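Zido theme, progress report for April
Prepared for Cosimo Gatti, Dalthorpe
3 min read

Hi Cosimo,

Time for the April update on Zido! It's been a good month (a busy one, and I owe Anca Lungu a very large coffee), so let me start with the part you asked about on our call, the move away from the old page builder.

That's done. Every layout in the theme now runs on the regular block editor, and a store owner can switch on a header, change the colors and put up a product page without installing a single extra plugin. Anca rebuilt the header and footer from scratch, and while she was in there she cleaned up the mobile menu, which had been bugging me since the very first beta. If you try it on your phone, go to the shop page and open the filters. So much smoother!

The demo store is coming along too. We picked a plain storage and shelving shop because it forces us to deal with boring products that all look alike, and those are the ones our testers sell. Oana Furtună has been filling in the catalog text and checking how the gallery crops things at odd sizes.

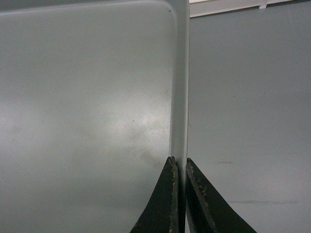
Gray tray with rounded corner, close up.

Translations took longer than I'd planned. The theme has 1,940 text strings in it, and when I wrote the original plan I hadn't thought much about what happens when half of them live inside block patterns. They don't get picked up by the translation tools the normal way. Demetrius Tran wrote us a small script that pulls them out, and we run it before every build now. Romanian and Italian are finished and checked. German is waiting on a second reader, and I'd rather hold it back than ship it with the checkout labels half right (we did that once with Sima, our older theme, and I answered email about it for weeks).

On money, we're in good shape. You'd set aside $2,000 for outside testing and we've booked all of it with Skastex, who will go through keyboard navigation and screen reader support on the full demo. Bianca Surdu is our contact there. She's already sent me a list of what she needs from us, mostly logins and a frozen copy of the theme that we promise not to touch while she's working. I've promised. Anca has promised too, though she did ask if fixing a typo counts.

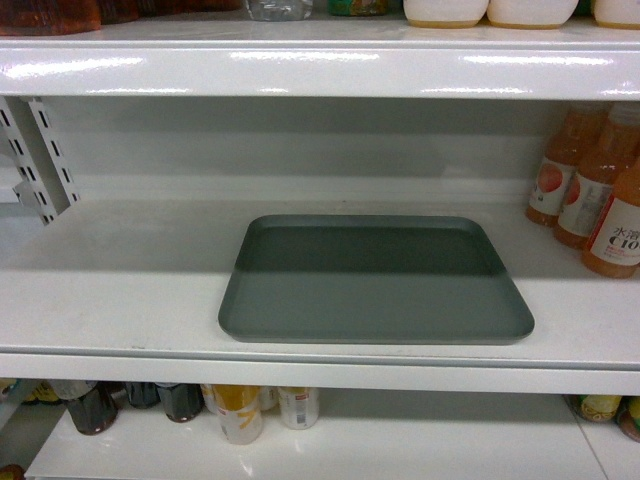
What's still open

Two things, really. The first is the import tool for people coming over from Sima. It moves pages, menus and images fine, but it drops custom widget areas if the site has been through more than one theme before. I can reproduce it every time, so at least it isn't one of those bugs that hides from you. Demetrius thinks it's how the old sidebar names get saved, and he's working on that now.

The second is the help file. Right now it's a long page that grew on its own, with the install steps somewhere in the middle and the license stuff at the top.
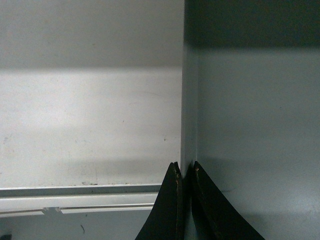

I want to split it up so a new user sees installing, then the demo import, then colors and fonts, and everything else goes in a reference section they can look up when they need it. Oana has a draft outline and it's already a lot friendlier than what we have.

From your side, I could use a yes or no on the child theme. It was in the first proposal as an optional extra, and if you still want it in the launch package I need to get it onto Anca's list before she starts on the checkout templates. Also, could you send over the final Dalthorpe logo for the credits screen? The one I have is pretty blurry.

The new build is on the staging site with your usual login. Click around, break things, and send me whatever you find!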